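I have been meaning to split up the junk table since January, and on Saturday I finally did it! The table is a lovely old reddish-brown thing against the white brick wall, and it's the first flat surface anybody meets when they come in, so of course everything lands on it. Tools, snacks, mail, more snacks. My rule for the morning was very simple: food goes in the navy bin, tools go back to the tool drawer, and I don't get to stop for coffee until I can see wood grain.
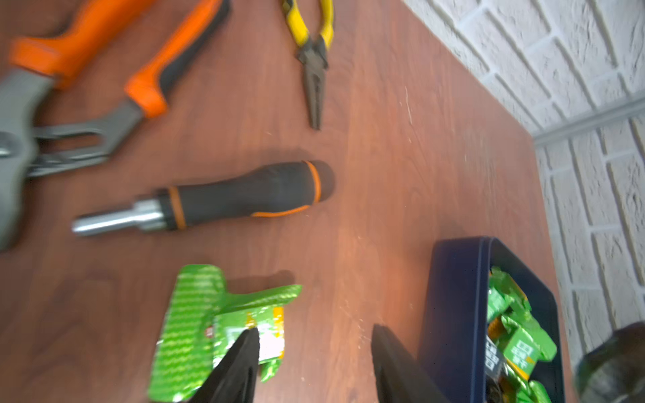 I do love my pliers, though. The big pair with the orange and gray handles has come with me through 2 apartments, and the yellow and black needle-nose pair is the one I reach for when a necklace clasp gives up or a picture hook goes in crooked. They really deserve better than living under candy wrappers. Alois Holzer (my neighbor, and the reason I own half of these tools) keeps his on a pegboard with outlines drawn around each one, and I'm so close to copying him – I just need to find a wall he'd approve of.

Then there was the food, which was the fun part. Huiling Bai got me hooked on compressed biscuits, 压缩饼干, when we went hiking last fall. They're dense and crumbly and a little sweet, and half of one keeps me going up a hill for ages. I bought a mixed bag of them afterward and got completely carried away, so now I have green ones and orange ones, plus the DRYCAKE in the black packet with the slice of cake on the front. I'm saving that one for an afternoon with a big pot of tea!

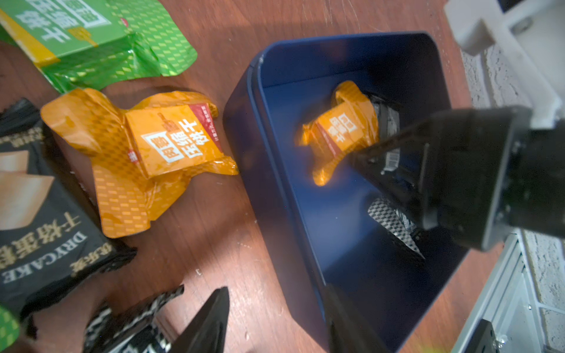 The bin is from a shop called Wedier and cost me 4 dollars, and I'd happily buy another. It's shallow enough that I can see what I've got, and the rounded rim is nice to grab when I pull it off the shelf. I'm keeping it next to my hiking boots, so packing for a walk should mean grabbing a couple of packets on the way out the door.

Next up is the tool drawer itself, where I already know there's a tangle of picture wire waiting for me. Huiling wants to come over and help, and I've promised her first pick of the orange ones.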